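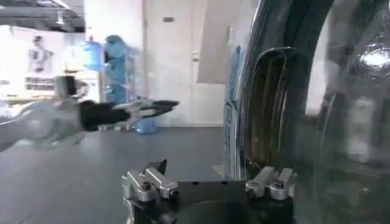 **Dryer notes, 4 April 2022**

The shared laundry at Mamcombe has kept a drying log since February. It now covers 234 loads. The points below concern dryer no. 1, the stainless-steel front loader.

- Clean the lint filter before each load. A partly blocked filter lengthens the cycle and leaves seams damp.
- Fill the drum no more than two-thirds. Sheets and duvet covers go in separately; mixed with small items, they ball up and trap them.
- Wipe the door glass and the chrome rim with a damp cloth. Do not use scouring powder on either.
- Heavy cotton: medium heat, then 5 minutes of cool tumble.

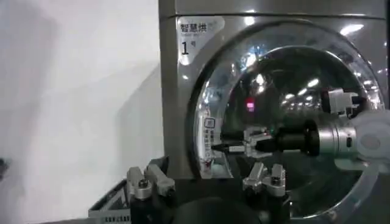
**Can a load be left in the drum overnight?**

Loads should be taken out within 2 hours of the end of the cycle. Cotton left longer creases hard, and the machine is then unavailable to the next user. Unclaimed items go to shelf 77 in the Ordale corridor.

The door seal is due for inspection. Report any squeal or scorched smell in the log, with the load number and the program used.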